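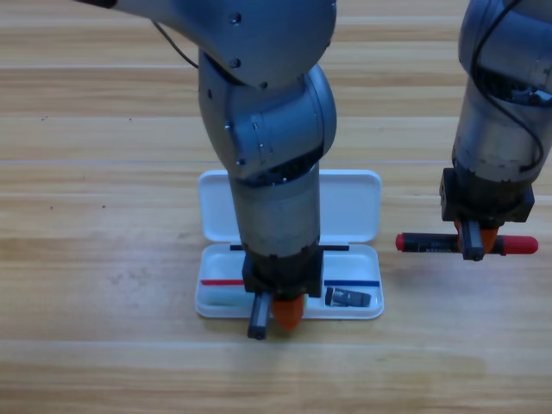
Ju-won Byun
Graduate student, Spacecraft Systems Option

Home Projects Reports People Contact
Search this site Enter keywords Go
Print this page E-mail this page

Attitude Estimation for a Small Satellite After Loss of the Sun Sensors

1. Purpose

This report covers the estimation part of the Clirkton project. Clirkton is a design study for a small Earth-observing satellite in low orbit. The baseline design determines attitude from coarse sun sensors, a three-axis magnetometer and a rate gyro. The question assigned to me was whether the satellite can hold a usable attitude estimate when all sun sensor data is lost, and for how long. The adviser for the work was Stella Magesa.

The control side is treated in a separate report and is only mentioned where it affects the estimate.

2. Background

A single magnetometer reading gives two of the three angles needed. Rotation about the local field line is not observable from one measurement. Over an orbit the direction of the field changes in the inertial frame, and the missing angle becomes observable as long as the gyro carries the estimate between readings. The method is well known. Its weak points are gyro bias, error in the field model, and magnetic fields produced by the satellite itself.

In the Clirkton layout the magnetometer sits inside the body, close to the battery leads. Current in those leads changes sharply when the satellite enters or leaves eclipse. The resulting offset is not constant and cannot be removed by a single calibration on the ground.

3. Method

The filter is an extended Kalman filter with a quaternion attitude and a three-component gyro bias. I ran it in Prindeo, the orbit and attitude simulator used by the department. Two versions were compared:

Version A estimates attitude and gyro bias only.
Version B adds a magnetometer offset that scales with battery current.

Battery current is already part of the housekeeping data, so Version B needs no new hardware. It does need the current and the field readings to carry time tags from the same clock. The baseline software did not do this, and I changed the simulated data format accordingly.

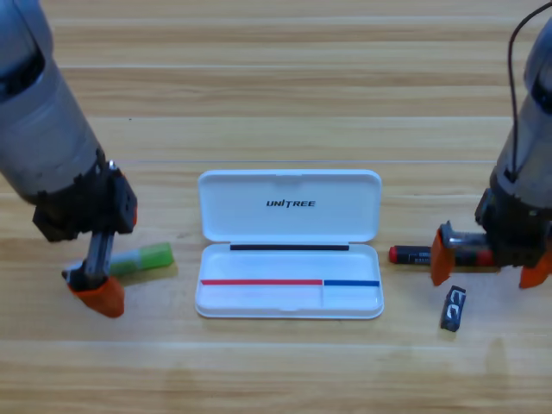 Each version was run 3000 times with random initial attitude error, random gyro bias and random sensor noise. Every run began with the sun sensors working. They were switched off after the filter had settled and stayed off until the end of the run. The torque rods were held off during each magnetometer reading in all cases.

4. Results

Version A held a stable estimate in sunlight. At each eclipse boundary the error grew quickly, and part of the battery offset was absorbed into the gyro bias. The bias then took most of the following sunlit arc to recover. In a small group of runs it did not recover before the next eclipse, and the estimate drifted away.

Version B did not show the jump at the eclipse boundary. None of its runs diverged. The error was largest where the orbit passes near the magnetic equator, since the field direction changes slowly there and the third angle is poorly observed. The same effect is present in Version A but is hidden by the larger error from the battery leads.

Convergence of the current scale factor requires at least one full eclipse. If the sun sensors fail before the first eclipse after launch, Version B behaves much like Version A until the satellite has passed through shadow once.

5. Limits

The field model used in the filter and the one used to generate the data differ only in their order. Real model error is likely to be larger. The battery lead offset was taken as linear in current. Solar array currents were left out entirely. Bakilana, the earlier student satellite study, assumed a boom-mounted magnetometer, so its noise figures could not be reused.

6. Recommendations

Version B should replace the baseline filter. The time tag change should be made in the flight software whether or not the filter is adopted. Before the January review the wiring harness should be measured on the bench at several current levels, with the arrays included. The Zusine board has enough memory for the added state, but its run time with Version B has not been measured.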